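This is the word list I made for the Skikevon reading group. Please read this file before you open `words.csv`, it will save you some questions.

## What is inside

- `words.csv`, the main list, in English with Vietnamese meanings
- `old_spellings.csv`, 83 spellings from older sewing and surgery books
- `notes.txt`, my remarks, not in good order

The list covers words which belong to both tailors and surgeons: stitch, suture, tuck, gather, bite, tail, running, locked. I began it in May, when we were reading the Gratness manual and could not agree on the word "bite".

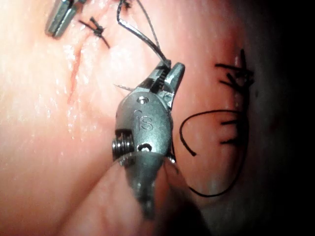
## Columns

| column | meaning |
|---|---|
| `word` | base form, small letters |
| `field` | `T` tailor, `S` surgeon, `B` both |
| `vi` | Vietnamese meaning |
| `source` | short name of the book |

If `vi` is empty, I did not find a word I trust. There are 25 such rows. Khương checked all the others and corrected 31 of them.
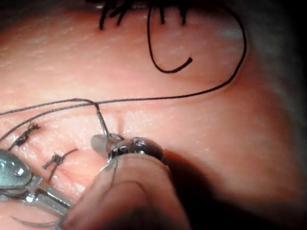
The `source` value `bulten` means the Bulten dictionary, second printing. The first printing has different page numbers, so please do not mix them.

## Known problems

1. "Thread" as a verb is in the list two times, with different meanings. Do not join these rows.
2. Some plurals stayed in `word`. I will fix them later.
3. In `old_spellings.csv` the long s is written as a normal s. 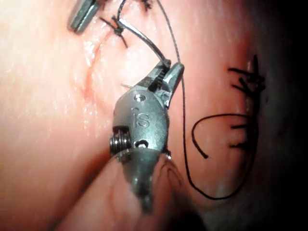

Excel sometimes breaks the Vietnamese letters. Import the file as UTF-8 and choose the comma as separator.

## Changes

Jun 9, 2019: added 23 rows from Kenna Rankin, mostly about hems. Removed the column `page2`.
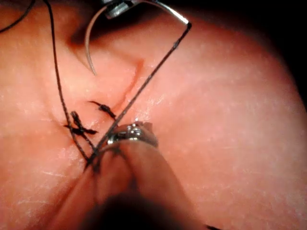

## Use

You can copy and change the list freely. If you correct a meaning, please write also which book you used.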